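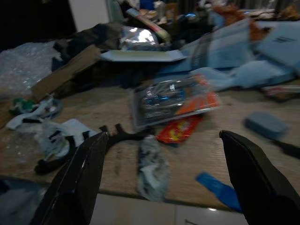 Ticket: reading log stopped counting in the Sandano hobby tracker. Opened by Dalia Dzene, a little after 9 p.m. I use the app to keep track of what I do with my free time, mostly books and paper crafts, and my January reading goal was 500 pages. The counter reached 63 and retired. I know I've read more than that, even on the evenings when my craft table looks like every other craft table, with packaging and scraps all over the wood and a crumpled white-and-gray wrapper standing up at the front edge of it like it pays rent.

Steps tried so far:
Logged out, logged in. Still 63.
Deleted the Brikex calendar link and added it back. Still 63, plus 3 copies of my library reminder.
Entered 50 pages by hand. The app said "Great job!" and left the total at 63.

Reply from Sandano support (Grigaitė):
Please check whether your book is filed under Reading or under Crafts. Pages only count under Reading.

Dalia:
It was under Crafts. The book is about folding paper — I thought I was being accurate. I moved it and the total went to 113, so the 50 I typed in is there. The older pages are still missing.

Grigaitė:
Older entries need a rebuild. Open Settings, then History, then Rebuild, and leave the app open until the bar fills.

Dalia:
Bar filled. Pages are back. The goal is now called "Jenovau" and I didn't name it that. Can I rename it without losing everything again?

Grigaitė:
Yes. Hold the title down and type over it. Leaving the ticket open until you've tried.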